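Boutros Play Kitchen with Range Hood
Reviewed June 2020

I went into this one expecting to send it back. Play kitchens in this price range all promise "realistic details," and in my experience that means a sticker of an oven and a faucet that snaps off by the second weekend. We had a Mudent before this and it went out to the curb with one door.

Assembly first. The booklet says two adults, one hour. It took me and my brother-in-law Aravind Gounder most of an afternoon, and he builds decks for a living. There are 55 steps. Step 31 has you attach the side panel before the sink, and then step 38 can't be done unless the panel comes off again. The screws are fine. The bag labels are not, and two of ours had the same letter on them. Budget more time than they tell you and ignore the order from step 30 on.

I also don't love how it ships. Two boxes, which came 10 days apart, and the second had a crushed corner. Customer service answered after three emails and sent a new shelf, no charge, so I'll give them that.

Now the claims. The product page brags about 700 hours of "play testing," whatever that is supposed to mean. Who was playing? I'd rather know what the hinges are rated for. It also shows 3,000 five-star ratings, and I read a good number of them. Plenty were written before the thing had been put together.

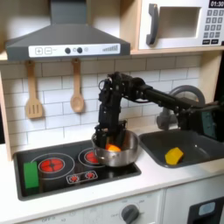 The hood is the part I figured was pure decoration, and I still think you're paying extra for it. It's a good-looking piece, I admit. The chimney shape is right, and the white strip along the front has plus and minus buttons, two dark knobs and a row of gray bars that get taller like a fan gauge. All of that is print. The hooks underneath have earned their keep more than anything else up there – the slotted spatula and the spoon hang where a kid can grab them, and they go back on the hooks maybe half the time.

The microwave says 01:30 and will say 01:30 forever. My niece doesn't care. My neighbor Naheed Farooqui has the Flemen, where the display lights up, and her batteries have been dead since May.

Stability is decent against a wall and poor anywhere else. Use the strap.

Would I buy it again? At full price, no. On sale, probably, if somebody else did the assembly. Three stars out of five, and one of those is for the hooks.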